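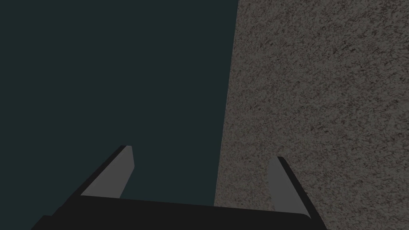

Sim bench notes, Batista flat, December

Started before nine with tea and a fresh copy of the flat loaded. Stijn Mulder had left me a list on the desk, longer than I'd hoped, and most of it was about the tidying job and what we're going to tell the people at Gundell when they come to look at it.

For anyone picking this up cold: Gundell clear and reset furnished lets. The crew go in after a tenant leaves, sort what's been left behind, put things back in drawers, wipe down, lock up. They want to know which bits of that a two-armed machine could take on, and they want to know before they spend any money, which is fair enough! So we're doing it all in simulation first, and Jussara Teixeira (who ran one of their crews for years before she came over to us) is driving the arms from the desk next to mine.

First go of the morning was no use to anyone. I'd put the start pose in the wrong place and spent a good while hunting through config files before I spotted that I'd typed the offset into the left arm's line. Fixed, saved, and I've put a comment in the file so I don't do it again.

After that we moved on to the floor. Gundell's crew told Jussara that the floor is the part they'd hand over tomorrow if they could, all that bending down for small stuff beside the furniture, and by the afternoon your knees have had it. So I set the floor up as messy as I dared, with a little wooden chest with a clasp just off the corner of the dresser and all sorts lying about near it.

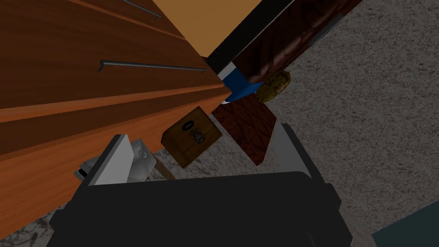 She reckons a person clears a patch like that without thinking, because you know at a glance what's rubbish and what's somebody's. The arms don't, and the way we've got it now somebody has to sit and say keep, bin or ask for each thing. That's a new job. It's a sitting-down job, and it needs exactly the person who used to do the kneeling. We argued a bit over whether that's good news. Jussara thinks the older ones on the crew would jump at it and the younger ones would be bored silly by dinner time. I'd been assuming the opposite, so I'm glad one of us has done the work.

She also said, and I want this written down, that the crew go round in pairs and talk all day, and if you put one of them at a screen on their own they'll hate it however good the chair is. I hadn't thought about that at all. Asked Stijn if the operator desks could go side by side in the pilot plan and he said he'd change the drawing.

Numbers so far: 13 tries at the sorting task, 3 I'd be happy to show a visitor. The rest were mostly me fiddling with grip force. The Trorkow planner is still too cautious close to furniture and I've left it alone for now, as I'd like one thing changing at a time.

After lunch we did the two-arm work, where one gripper has hold of something and the other stays open nearby ready to help. Jussara finds this much harder to drive than I do, and I think it's the view. You're looking out from over one hand and trying to judge what the other one's doing, and it took her a good 60 minutes of practice before she stopped swearing at it. Training time needs to go in the estimate, and more than the one morning we'd pencilled in. 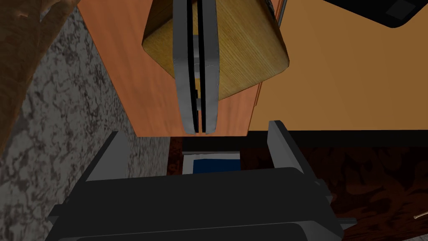 To do

Send Stijn the grip force settings that worked, with the ones that didn't.

Ask Gellico for a second headset so two people can watch the same run.

Jussara to ring the crew lead at Gundell about who'd want to try the desk, and get 2 names if she can.

Put the start pose check in the launch script.

Buy milk, we're out again.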